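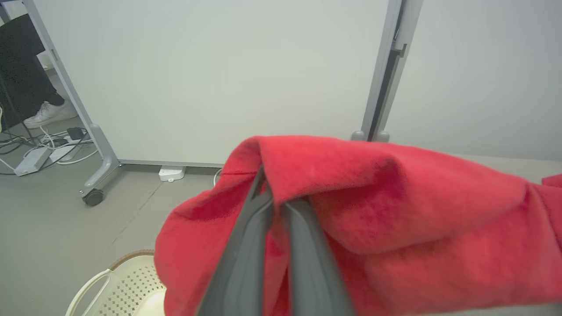 Red fleece in a two-finger gripper, laundry basket alongside.

Can a robot do your laundry yet?

Parts of it, and I love watching those parts! Fleece is a friendly fabric to begin with. It's thick and fuzzy, and it bunches up into a nice fat fold that two fingers can pinch. Thin, slippery stuff like a satin pillowcase is a whole other story.

Where things stand on the usual chores:

Picking up one item: yes, most days.
Folding a hand towel: yes, if you have the patience. I timed one at 2 minutes.
Matching socks: hit and miss (I'm no better before coffee).
Fitted sheets: no. Same as the rest of us.

If you ever get to try one, a few tips that help people too:

Shake each piece out before it goes in the basket. Balled-up sleeves are trouble.
Keep the basket no more than half full.
Do towels and fleece first and leave the thin things for last.
Zip zippers and button the top button.

Perrine Pichon wrote in to ask about ironing. Not yet, Perrine, but I'm hopeful! Shop rags and workbench cleanup are coming Saturday.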